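Simulation Results Deserve Their Own Column

The Halldale group's position on reporting grasp success has not changed since October, and the Comance trials have strengthened it. Results obtained in simulation should be published separately from results obtained on a physical arm. A single blended score serves no reader well.

The Comance policy was trained on 2,000 simulated episodes and tested on 479 more. It was then run on the Beaulieu bench with 25 household objects, of which it lifted 18. Reviewers asked us to combine the two tests into one headline figure. We declined, and we believe other laboratories should do the same.

The two tests ask different questions. A rendered workspace has no dust, no worn finger pads and no cable pulling at the wrist. It allows a method to be repeated exactly, and faults in the planner show up early. Those are good reasons to use it. They do not make a simulated grasp equal to one made on the bench.

Readers should also be shown what the simulator shows. Plain backgrounds and small, brightly colored objects are common in this work, and a success rate should be read with them in view.

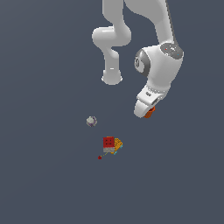 What We Ask of Authors

State the number of physical trials in the abstract. Publish at least one rendered view at the size the policy receives it. List failed grasps by object, as the Jistar benchmark already allows. Where no physical test was made, say so in the title.

24 June 2022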